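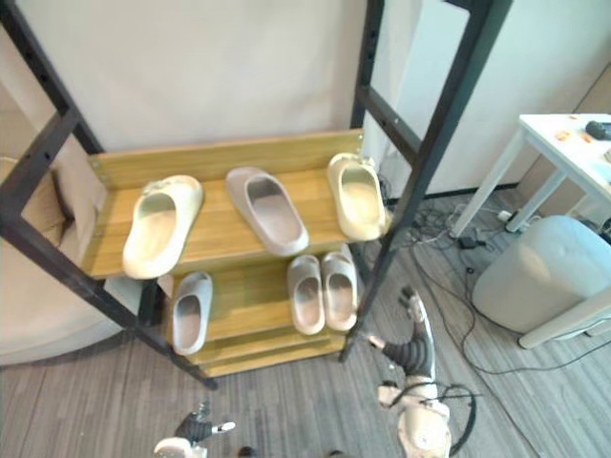 Vol. 3, p. 113

Shoe storage

Shoe storage is the keeping of footwear in a home, workplace or public building when it is not being worn. It covers furniture made for the purpose, such as racks, cabinets, benches and cubbies, as well as boxes, bags, hooks and plain floor space near a door. The form it takes in a given place depends on climate, the size of the dwelling and whether people take off their shoes when they come in.

Customs at the door

In many countries outdoor shoes are not worn inside the home. Japan, Korea, Turkey, the Nordic countries and much of Eastern Europe are well-known cases, and the habit is common in Canada and Hawaii. Homes in these places usually have a set spot where shoes come off. The Japanese genkan is a sunken or tiled area just inside the entrance, with a shoe cupboard called a getabako beside it. The name comes from geta, the raised wooden sandals once kept there. Schools, temples, public baths and some restaurants in Japan use large versions divided into numbered compartments, sometimes with locks.

Where shoes are worn indoors, storage tends to move away from the door. Bedroom closets, the space under the bed and hanging pockets on the back of a closet door are the usual places in the United States, although many American households also keep a mat or tray in a mudroom or garage for boots.

Types

Open racks. An open rack holds shoes on boards, rods or wire shelves with no doors. Air moves freely around the shoes and a pair can be picked out at a glance. Stepped racks set each shelf a little forward of the one above it, so that shoes on the lower levels can be reached from above. Rod racks let grit fall through to the floor, while board shelves catch it and have to be wiped.

Cabinets. A cabinet hides its contents and keeps off dust. The tilting type has shallow drawers that tip outward, holding shoes nearly upright, and can be much thinner than a shoe is long. These are common in apartment hallways. Cabinets with solid doors need vents or gaps at the back, as leather kept in still, damp air may grow mold.

Benches. A shoe bench joins a seat with one or two shelves or a lidded box. It is often used by families with small children and by older people, who may find it hard to stand on one foot.

Boxes. The cardboard shoebox came into general use along with factory-made footwear in standard sizes. Many owners keep the box the shoes were sold in. Clear plastic boxes with a drop front are popular with sneaker collectors, who stack them in walls.

Hanging storage. Fabric organizers with pockets hang from a rail or a door. They suit flat, light shoes and do poorly with boots.

Boot trays and racks. Tall boots slump and crease at the ankle if left to fall over. They may be hung by clips, placed upside down on pegs, or held up with a shaped insert.

Materials and construction

Household racks are made from solid wood, board products, steel, plastic and bamboo, alone or in combination. Steel frames are usually painted or powder coated to slow rust. Uprights punched with a line of holes allow shelves to be moved up or down, an idea carried over from warehouse shelving. Most racks sold today are shipped flat and put together by the buyer with screws or an Allen key.

Dimensions follow the shoe. A shelf 30 to 35 centimeters deep will take most adult sizes. A shelf 800 millimeters wide holds three or four pairs of adult shoes side by side. Vertical spacing is smaller for sandals and flats and larger for ankle boots. Tall, narrow units are liable to tip and are normally fixed to the wall.

Care of stored footwear

Wet shoes are best dried before they are put away. Drying is done at room temperature, with the insoles lifted or removed and newspaper packed inside. Direct heat from a radiator can crack leather and weaken glue. Wooden shoe trees, often of cedar, take up moisture and hold the shape of the upper.

Foam footwear has different needs. It does not absorb much water, but some foams shrink or warp when left in strong sun or in a hot car, and heavy items piled on top can leave a permanent dent. Polyurethane soles break down with age through a reaction with moisture in the air, even if the shoes are never worn. Collectors may store such pairs with packets of silica gel, though very dry storage can make other parts brittle.

Long-term storage calls for cleaning first, since salt and dirt left on the upper go on doing damage - road salt in particular leaves white lines that are hard to remove. Paper stuffing for light-colored shoes is usually acid free.

Public and commercial storage

Bowling alleys, skating rinks and ski lodges keep rental shoes on numbered shelves behind a counter, sorted by size. Climbing gyms and dance studios more often give visitors open cubbies. In mosques, shelves stand at or near the entrance to the prayer hall, and large mosques may offer plastic bags so that worshippers can carry their shoes with them.

Shoe stores divide their stock between display and back room. A single shoe of each style is commonly put on show, with the pairs kept boxed on high shelving out of sight.

See also: Boot jack; Closet; Genkan; Mudroom; Shoe tree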